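Home » Food » Conversations

The soup that feeds a whole street: a talk with the cook behind Norneck Kitchen

If you have ever walked down the hill in Norneck on a cold morning in February, you know the smell. Onions first, then barley, then something smoky that makes you slow down whether you planned to or not. The woman who makes it has been cooking in the same narrow room for 9 years, and she agreed to talk with me as long as I let her keep stirring.

"I can't sit still for an interview," she told me, already reaching for the salt. "Ask me things while I work. I'll answer better."

So that is what we did, and I loved every minute of it!

She grew up in Ovden, where her grandmother made a thick barley soup every winter and fed it to anyone who came in from the fields. There was no recipe. "She measured with her hand, and her hand was twice the size of mine," she said. "When I started making it on my own I kept ending up with porridge. I called my mother and she laughed so hard she had to put the phone down."

It took her two winters to get it right. The trick, she says, is to toast the barley in a dry pot until it smells like popcorn, and to leave the onions alone for far longer than you think you should. "People poke at onions. Leave them be! Go fold some shirts."

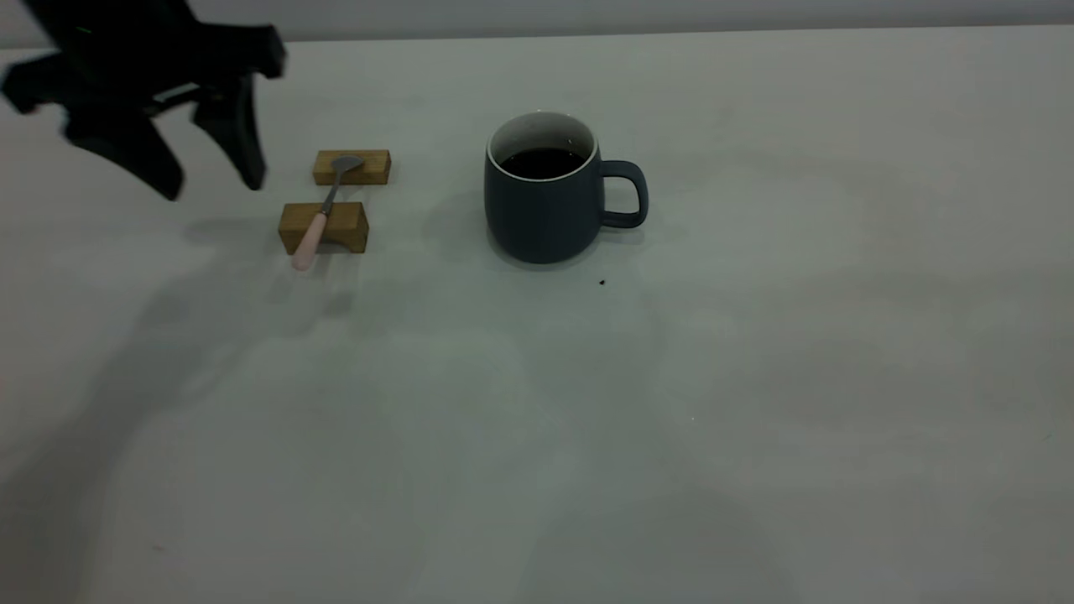

The barley comes from Tarnau, from a small mill that still grinds and cleans its own grain. She has tried others, and she was very polite about them, but she always goes back. "It holds its shape. You want to feel it when you bite. If it melts into the broth, you've got baby food." She buys enough to see her through the cold months and keeps it in the back, in the one corner that never gets warm.

In a good week she sells around 400 bowls. That number surprised me, because the room has one stove and a counter you could cover with a bath towel. She shrugged when I said so. "A big pot is a big pot. The hard part is the chopping. I listen to the radio and I chop, and by 7 in the morning I've heard all the news I need."

I asked about the smoky taste, which regulars argue over constantly. Some say bacon, some say paprika. She grinned and took her time. It's dried plums, smoked over fruit wood, chopped so small that they vanish into the broth. Her grandmother used smoked pears when the plums ran out, and she does too, now and then, to see who notices. "One man noticed. He was so pleased with himself he ordered a second bowl."

There is a new soup on the way as well, a peanut and greens one she calls Chukwu after the family who lived upstairs when she first moved here and taught her how to make it. She let me try a spoonful from the test pot. It was rich and hot and a little sour at the end, and I had to ask for another.

"More lime," she said, watching my face. "I thought so. More lime."

The kitchen opens at 11 and closes when the pot is empty. Bring your own jar if you want some to take home.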